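Prunadside tightens bedding rules for short-stay rooms

20 Oct 2025

Owners of short-stay rooms in Prunadside will have to wash quilts and coverlets on a fixed schedule, and keep a written record of it, under a revised lodging code approved by the town. The rules take effect in April and cover 248 registered rooms, most of them single bedrooms let inside private homes.

The current code, last amended nine years ago, requires that sheets and pillowcases be changed between guests. It does not mention top layers. Inspectors reported that practice varies widely: some owners wash the coverlet after each stay, others once a season, and a number could not say when it was last done.

Under the revised text, bedding is divided into two classes. Class A covers anything in direct contact with the sleeper, including sheets, pillowcases and removable quilt covers. These must be washed between guests at 140 degrees Fahrenheit or higher, or at the highest temperature on the care label with an approved laundry additive. Class B covers quilts, coverlets, blankets and mattress pads. These must be washed after every fifth stay or every 30 days, whichever comes first, and immediately if soiled.

Spare bedding left in the room for guests to use is treated as Class B whether or not it has been unfolded. Owners had asked for an exemption for folded spares. The town declined on the grounds that an inspector has no means of telling a used quilt that has been refolded from one that has not been touched.

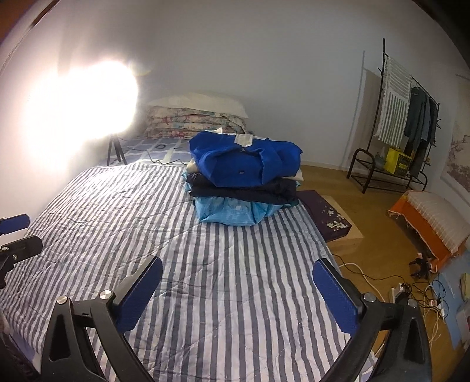
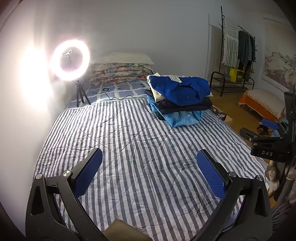 A striped quilted cover on the bed, with floral bedding and a pillow stacked at the head.

Olaia Montes wrote to the town during the comment period that the five-stay limit would fall hardest on owners with one room and a home washing machine. A filled quilt takes most of a day to wash and dry in winter, she wrote, and anyone without a second set would have to block the calendar. She asked for a limit of eight stays and said she would have no objection to the record-keeping.

The limit was left at five. The town instead added a clause allowing owners to send Class B items to a commercial laundry and use the dated receipt in place of a log entry. Two laundries, Zabala and Broravton, have said they will accept single quilts at their counters. Zabala will charge by weight. Broravton has not published a price.

Logs may be kept on paper or in electronic form. Each entry must show the item, the date, the wash temperature and the initials of the person responsible. Entries must be retained for 12 months and produced on request. A blank form will be available at the town office and with each registration renewal.

The code also sets a minimum for fiber content labels. Any quilt or coverlet without a legible care label must be washed as if it were cotton, or replaced. Handmade quilts are allowed if the owner keeps a note of the fabric and filling. Decorative throws and cushions are outside the code unless they are left on the bed when the room is made up for arrival.

Storage is covered in a separate section. Clean bedding must be kept off the floor and away from cleaning products, in a closed cupboard, a lidded box or a zipped bag. Open shelves are permitted only in rooms that guests do not enter.

Penalties are set in two steps. A missing or incomplete log carries a fee of $200. A second finding within the same registration year carries a fee of $599 and a follow-up inspection at the owner's expense. No fees will be issued in the first three months, during which inspectors will give written notices only.

Inspections will be assigned by lot. The town expects to visit nearly a third of registered rooms in the first year, with the Badero district first, where the share of single-room lets is highest. Owners will receive 48 hours' notice by email or telephone. If a guest is staying in the room, the visit will be moved to the next changeover.

Registration numbers remain valid and do not need to be reissued. Owners who plan to withdraw a room before the code takes effect must return the registration card to the town office to avoid being billed for renewal.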